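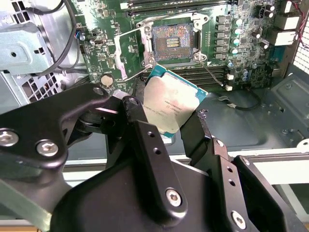

Which drive should the backups go on?
The big one, never the one the system starts from, and I'd stick to that even if the system drive has loads of room left.

3. Setting up your first backup

Right, by now you've got Nullberg installed on the old workstation and you can see its start page from your everyday computer. If you can't, go back to section 2, because nothing here will work until you can (I've tried, it just spins).

Set aside an evening for this. My own first run was 1,711 files, mostly scans of my gran's recipe cards, and I kept stopping to read them.

1. Log in as the owner and open Storage. Your two drives should both be listed. Click the large one and give it a name you'll recognise. Mine is called Caltport, after a holiday.

2. Press Prepare, then type the drive's name to confirm.

Caution: Prepare wipes the drive completely. Check the name, then check it again! Kvido Hudec wrote to me in December after wiping his music collection, and I couldn't do a thing for him.

3. Go to Folders and add the ones you want kept. I'd start with one small folder, just to see it go through.

4. Under Schedule, pick Nightly and choose a time when the computer is normally on. Mine goes at 6 in the morning, before I'm up and wanting the internet.

5. Set "Keep old versions" to 40 days. You can go longer if you've got the space, but videos eat it up very quickly.

6. Press Run now and leave the page open. The bar sits at nothing for ages and then shoots along, so don't panic and restart it.

Note: if you see message 108, the workstation has lost sight of the drive. Shut down, pull the mains plug, push the drive's data cable firmly home at both ends and start up again. That's cured it every time for me.

7. When the bar turns green, open Restore, pick any one file and bring it back to your desktop. Open it and have a proper look. Please don't skip this one – a green bar is lovely, but I want to see my own file open.

Note: passwords for the backup are separate from your login. Write yours on paper and keep it in a drawer somewhere. Oľga Slanina asked whether I could reset hers, and I can't, there's no back door.

Once you're happy with the small folder, add the rest and let it run overnight. Sharing the drive with other people in the house is in section 4.

Last changed 2/25/25: step 5 reworded, thanks to Štěpánka Gajdoš for spotting the muddle.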